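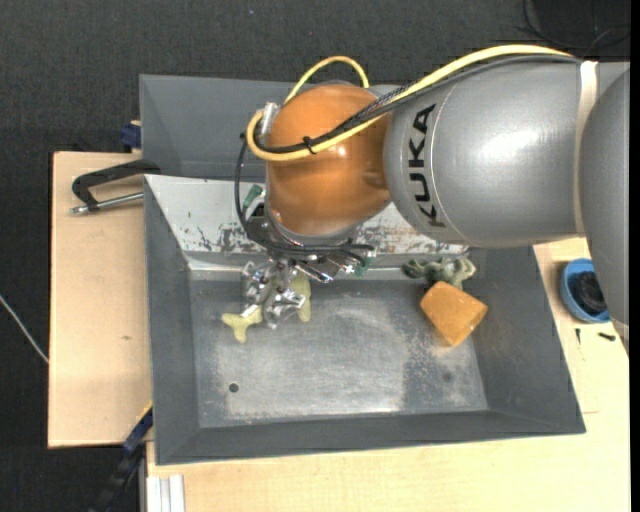
*Brazo KUKA sobre el contenedor metálico gris.*

# Botas de seguridad Kurkell 600: reseña tras una temporada de uso

Compré las Kurkell 600 en julio para sustituir unas Crabtree que ya tenían la suela lisa en el talón. Trabajo de pie casi toda la jornada, sobre hormigón pulido, con algún rato de carretilla y bastantes escaleras metálicas. Las he llevado a diario, sin alternar con otro par salvo los 30 primeros días, en los que me traía las viejas en la mochila por si acaso.

## Talla y ajuste

Uso un 43 y pedí un 43. De largo van bien. De ancho son justas en la zona del meñique, y quien tenga el empeine alto hará mejor en probárselas antes. Famero, la tienda donde las pedí, cambia la talla sin coste, pero la devolución hay que llevarla al punto de recogida en su caja original, así que no tiréis la caja el primer día como hice yo. Al final no me hizo falta.

La lengüeta está cosida hasta arriba por los dos lados. Evita que entre polvo y viruta, aunque complica meter el pie si no se aflojan los cordones hasta el cuarto ojal. Los cordones originales son demasiado largos. Los cambié por unos planos de la ferretería.

## Peso

El par pesa 1.531 gramos en la báscula de paquetería. Las Crabtree, con puntera de composite y caña más baja, se quedaban en 1.068. La diferencia se nota la primera semana, sobre todo al subir escaleras, y después menos. No diría que cansen más, pero al quitármelas por la tarde sí noto las piernas descargadas, cosa que antes no me pasaba.

## Suela

Lo mejor de la bota. El dibujo es profundo y agarra bien en chapa lagrimada y en suelo recién fregado. Con una película de aceite resbala, igual que todas las que he tenido, aunque avisa un poco antes. El dibujo recoge gravilla en el patio y luego la va soltando por el pasillo - conviene darles un par de golpes en el felpudo.

El desgaste es parejo. En las anteriores el borde exterior del talón se comía enseguida y aquí todavía se ve la marca del molde.

## Puntera

Es de acero. Se me cayó encima un taco de madera desde la altura del banco y no sentí más que el ruido. La piel quedó con un corte pequeño que no ha ido a más. Al ponerme en cuclillas el canto de la puntera roza por encima de los dedos; con calcetín grueso desaparece, con calcetín fino molesta al cabo de un rato.

## Agua y calor

La ficha las da como resistentes al agua, no como impermeables, y eso es lo que son. Aguantan cruzar el patio con lluvia. Una mañana de limpieza con manguera me dejó el calcetín húmedo en el pie derecho, por la costura de la lengüeta. Secan despacio: metidas a las seis de la tarde en la taquilla, seguían húmedas a la mañana siguiente.

En verano dan calor. El forro es grueso y la única ventilación está en el collarín.

## Plantilla

La que traen es una lámina de espuma que se aplastó en tres semanas. La cambié por una de gel de Clokix que ya tenía y la bota mejoró bastante. Hay que contar con ese gasto desde el principio. Ayanda Shezi, de mi turno, lleva el mismo modelo con la plantilla original y no tiene queja, pero pesa bastante menos que yo.

## Otras opiniones del taller

Razia Mughal las devolvió. Le apretaban en el lateral y el 39 siguiente le bailaba en el talón. Parece que no hay horma estrecha y ancha por separado, y es una pega seria en una bota de este precio.

## Valoración

- Suela: muy buena
- Protección: buena
- Comodidad de serie: regular
- Comodidad con otra plantilla: buena
- Agua: suficiente para lluvia, poco más
- Peso: alto

Las volvería a comprar para trabajar en suelo duro y en interior. Para exterior en invierno buscaría una bota con membrana, y para quien suba y baje escaleras todo el día creo que las Crabtree siguen siendo mejor opción, aunque la suela dure menos.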